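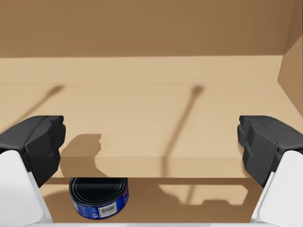

My fantasy basketball league has 12 teams, and by January six of them are being run by ghosts. The ghosts leave injured centers in the starting lineup. They ignore trade offers. They beat me anyway, which is where this essay gets its energy.

The usual cure is more rules. Our league, which started in Lorley in 2000 with a spiral notebook and a borrowed calculator, now has a rulebook longer than my lease. There is a section on vetoes and a section on what happens when two managers claim the same backup guard at 3 a.m. None of it has made a single ghost set a lineup.

I blame the daily grind. Football asks for a few minutes of your attention each week and then lets you go back to your family. Basketball wants you every evening, right before tip-off, to find out whether a man's ankle is "questionable" or merely "sore." I have checked an ankle during a wedding toast. I have checked one at a funeral lunch, under the table, and it was the wrong ankle.
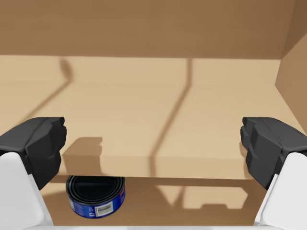

Aoki wrote back when I floated this in the league chat: weekly lineups would kill the only part that takes skill, and anyone who can't spare five minutes a night should go collect stamps.

Fair enough, except that Aoki finished ninth.

What we call skill is mostly being awake. The manager who wins our waiver wire lives two time zones west and works from home. The Sitthorpe branch of the league, all of whom have small children, hasn't made the playoffs since they had them. I don't think they forgot how basketball works in the delivery room. 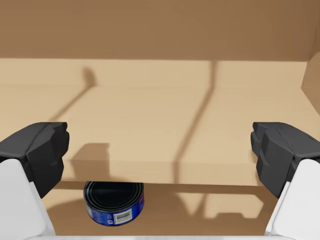 Plenty of room left on the ledge.

So lock the lineups once a week. Give each team 2 emergency swaps for real injuries and let the rest ride. Yes, you'll lose a star to "rest" on occasion and watch a zero go up next to his name. You'll complain, and so will everybody else, and complaining is the part of this hobby we're best at. 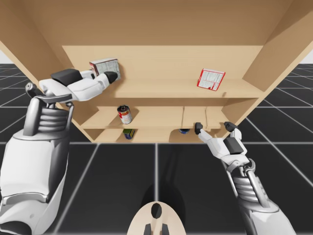 The Jekgate league across town switched last season, and their chat had 157 messages in the opening week, most of them insults. Ours had four, and one was a dentist reminder sent to the wrong group.

I'll bring it to a vote before the next draft. It needs seven teams to pass, and six of those are ghosts, so I'm off to look up some phone numbers.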